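News > Building Products > Door Hardware

Print this article | E-mail this article

Barta revises fixing guidance for lever handles on timber doors

02/04/2025

Door hardware supplier Barta has issued a revised set of fixing instructions for its lever handles, covering internal timber doors and tall cabinet fronts. The new document replaces the sheet packed with the handles until now and applies to all stock leaving the company's Liltden warehouse from this month.

The main change concerns spring support. Under the old instructions, fitters could rely on the spring in the latch case to return the lever to its rest position, whatever the weight of the lever. The revised text limits this to light levers. Heavier patterns must now be fitted with a sprung rose, in which a second spring sits behind the cover plate and carries the weight of the lever itself.

Barta said the change followed a review of returned goods. The company examined 477 handles sent back by merchants and joinery firms. In 300 of these, the reported fault was a lever that no longer came back to its set position after use. The remainder were returned for loose grub screws, damaged finish, wrong handing or ordering errors.

According to the company, most of the drooping levers had been fitted to latches with a single light spring. The latch spring had weakened under a load it was not made to carry. Replacing the handle alone did not cure the fault in such cases, as the new lever was hung on the same tired latch.

The revised sheet also deals with levers that are meant to rest in a vertical position. These are used on some cabinet fronts and narrow doors where a horizontal lever would foul a frame or a neighbouring handle. The spindle for such a lever must be set so that the follower in the latch is at rest when the lever points straight down. If the spindle is turned by a quarter, the latch may be held partly drawn and the door will not stay shut.
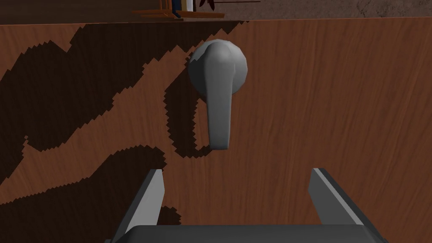 Grey lever handle pointing straight down on a wood-grain panel. Computer rendering.

Fitters are told to check the rest position before the cover plate is pressed home. The lever should be turned through its full travel several times and released from the end of the stroke. It should return without help and stop without bouncing. Any stiffness at this stage usually points to a spindle hole drilled out of square, and the sheet advises against easing it with oil.

New drilling dimensions are given for through-bolted roses. Bolt holes are to be drilled from both faces of the door to avoid breaking out the veneer, with a 19 mm hole for the spindle and spring housing. Earlier sheets gave only the bolt centres and left the size of the middle hole to the fitter. Barta said that undersized holes had caused the spring housing to bind in a number of the handles it examined.

Wood screws alone are no longer accepted for sprung roses on doors in regular use. The twisting force from the spring is passed to the rose every time the lever is pressed, and short screws tend to work loose in soft timber or in the core of a hollow door. Through-bolts clamp the two roses together across the thickness of the door. On cabinet fronts with a handle on one face only, threaded inserts may be used instead, provided that the panel is thick enough to take them without marking the outer face.

The guidance on grub screws has been reworded. The screw is to be tightened onto the flat of the spindle and not onto a corner. A thread-locking compound may be used but is not required. The screw should be checked again after a month of normal use, and yearly after that in schools, offices and rented property.

Stema, which makes the latch cases listed in the Barta catalogue, has amended its own data to match. Each Stema latch will now carry a spring grade of light, medium or heavy, printed on the label and in the price list. The grade indicates the kind of lever that the latch can support without a sprung rose. Latches already held by merchants will not be relabelled, but a conversion table is to be made available for the older product codes.

Barta has published a matching table that pairs 101 lever patterns with suitable latches and roses. Patterns in the Nilleletti range, which have solid levers, are all listed as requiring a sprung rose and a medium or heavy latch. Hollow levers in the lower price bands can still be fitted with a plain rose and a light latch.

No change has been made to the handles themselves, and existing installations that work properly do not need attention. The company advises that where a lever has begun to droop, the latch should be taken out and tested by hand before parts are ordered. The follower should spring back firmly when turned with a loose spindle. If it is slow to return, both the latch and the rose should be replaced together.

Fire doors are outside the scope of the new sheet. Hardware on these doors must continue to follow the door maker's own test evidence, including any limits on the size of holes and on the protection fitted around the latch case. Barta intends to issue separate instructions for fire door sets in September.

The revised sheet will be packed with every handle and can be requested from the Liltden trade counter. Merchants holding stock with the old sheet have been sent loose copies for the boxes on their shelves. Prices and order codes for levers and latches are unchanged. Sprung roses will be sold singly as well as in pairs, in the same finishes as the plain roses they replace.

Filed under: Ironmongery, Doors & Joinery, Trade Notices

Contact the news desk | Copyright 2025. All rights reserved. | Back to top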